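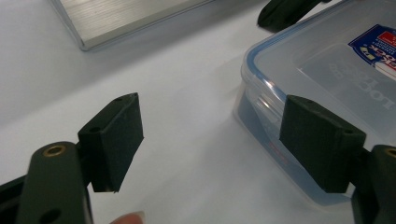

Clear plastic food storage container on a white tabletop.

Dornari Phone Specs: README and data card

Posted May 12, 2026 by the Dornari maintainers
14 shares | 6 comments

Dornari Phone Specs is a table of mobile phone specifications and launch prices. It has 3000 rows and 37 columns. Each row is one phone in one storage version, so a phone sold in two storage sizes has two rows with most fields repeated. The table covers phones from 55 brands.

The specs come from the printed or downloadable spec sheet for each model. Launch prices come from seller listings, which we collect with Clollar, our listing reader. Rumored phones are left out until a spec sheet exists. Several people have asked for a separate table of rumors and we don't plan to make one.

Files

phones.csv is the main table.
prices.csv holds one line per phone, country and seller.
brands.csv gives the short brand code used in the other files.

All three are comma separated, UTF-8, with a header line. Text fields that contain a comma are quoted. There is no index column. Join phones.csv and prices.csv on phone_id. Don't join on model name, as two brands have used the same name more than once and a few models were renamed between countries.

Main fields

phone_id: a text key that does not change between releases. If a row is removed, its key is not used again.
brand_code: see brands.csv.
model: the name on the spec sheet, with the brand name taken off the front.
variant: regional or carrier variant, blank if there isn't one.
storage_gb and ram_gb: whole numbers. Virtual or "extended" memory is not added to ram_gb. It has its own field, ram_ext_gb.
screen_in: diagonal in inches, one decimal place. For folding phones this is the inner screen, and the outer one goes in screen_outer_in.
battery_mah: the typical capacity. Where the sheet gives only a rated (minimum) capacity, battery_basis says "rated".
charge_w: the highest wired charging power on the sheet. It does not mean the charger is in the box. For that, use charger_included.
camera_main_mp: the main rear camera only. Please don't read the sum of all the cameras as anything useful.
weight_g: without a case. Where the weight differs by back material, each material has its own variant.
sim_type: "nano", "esim", "nano+esim" or "dual nano". Phones with a shared SIM and memory card tray have tray_shared set to 1.
color_main and color_second: see the section on colors.
launch_month: year and month. Days were dropped because sellers and brands often disagreed on them.
source_page: the page or sheet the row was typed from.

The remaining columns are described in fields.txt in the docs folder. Nothing in there should be a surprise if you have worked with spec sheets before.

How the rows were made

A row starts with the spec sheet. One person types it in, a second person types it again without seeing the first entry, and the two are compared by script. Where they differ, the sheet is opened again and the field is fixed. Most differences are in weight, thickness and the camera aperture columns. Typing errors in storage are rare, but mixed-up variants are not, and they are harder to catch because both people tend to read the same wrong column of the sheet.

Older rows were imported from the Mendoza list, a spreadsheet that one of us kept before this project had a name. Those rows were typed once only. They are marked with origin = "mendoza". We have been going back through them in brand code order and the work has reached the letter H.

Prices

Clollar reads a seller's page on the day a phone first goes on sale there and stores the price in local currency. We don't convert anything. Exchange rates move, and people who need dollars usually want to pick their own rate and date. The field tax_in_price tells you if sales tax or VAT was part of the number shown. In the United States it nearly always is not.

Carrier prices with a contract are not included. Trade-in prices are not included either. If a page showed a crossed-out price and a lower one, both are kept, in price_list and price_shown. Preorder bundles (earbuds, a case, a watch) are noted in the bundle field as free text, in whatever language the page used.

Colors and accessories

Color names on phone spec sheets are marketing names, and two brands can use very different words for the same gray. We keep the marketing name in color_name and then assign a plain color by hand from the product photos, so a search for blue phones returns blue phones. The same rule applies to the boxed cases, which sit in the case_color fields. Clear cases with a tinted border caused the most disagreement, and the guide for them is written around an ordinary object: the food container on the white work table has a clear lid edged in light blue, so its main color is "clear" and its second color is "light blue". A case with a tinted border is entered the same way. Cases that are tinted all over get the tint as the main color and the second field stays blank.

For phones with a two-tone back, the larger area is the main color. The camera island and the side rails don't count. 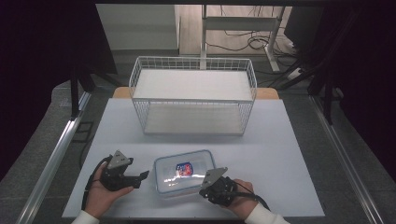 Screen glare is a separate problem for anyone who takes plain colors from product photos. Dark glossy backs often come out much lighter than they are under store lighting, and the person assigning the color has to look for a part of the phone that isn't reflecting a lamp. The container near the front of the table, between the two hands, shows this well enough, with overhead light glaring on its surface. If every photo of a phone is like that, we leave color_main blank and set color_note to "glare". Renders from the brand's own site are a fallback, used only when no seller photo is clear enough.

Known problems

Battery figures for folding phones are sometimes given per cell. We add the cells together, but some Mendoza rows may still hold one cell only. If a folding phone seems to have half the battery you would expect, check the source page.

Screen brightness is in the table because people asked for it. Brands measure it in different ways (full screen, small patch, outdoor mode) and the sheets seldom say which. Don't rank phones by it.

Water resistance ratings are copied as printed. A few sheets say "splash resistant" with no rating. Those rows have ip_rating blank and ip_text filled in.

Coverage is uneven. Phones sold in North America and Western Europe are close to complete for the larger brands. Phones sold only through small local sellers are thin, and budget models are missing more often than expensive ones. Averages taken over the whole table will lean toward costlier phones.

Update months are missing for many phones. The column update_until holds the promise made at launch, if there was one. Later extensions are not tracked.

Suitable uses

Comparison charts, teaching material, looking up old specs, and testing search filters have all worked fine with this table. Price history work is possible but limited, as we store the launch price only.

It should not be used to judge repair parts or charger safety. The numbers are what the brand printed. We haven't measured any of them.

Releases and mirror

A new release comes out twice a year. The next one is due in July and will add a column for satellite messaging and split charge_w into wired and wireless. The current column name will be kept for one more release so scripts don't break.

The Bivholm mirror carries the same files. It is updated by hand and can be a few days behind. If the checksum there doesn't match the one in the release notes, use the main download.

Corrections

Open an issue with the phone_id, the field, the value you think is right, and a link to or photo of the sheet. A link to another comparison site isn't enough, as many of them copy from each other and a few copy from us. One issue per phone is easiest to handle. Corrections that arrive in the week before a release go into the one after.

License

Data: CC BY 4.0. Credit "Dornari Phone Specs" and the release you used. Scripts in the tools folder, including Clollar, are under the MIT license.

6 comments | Share this page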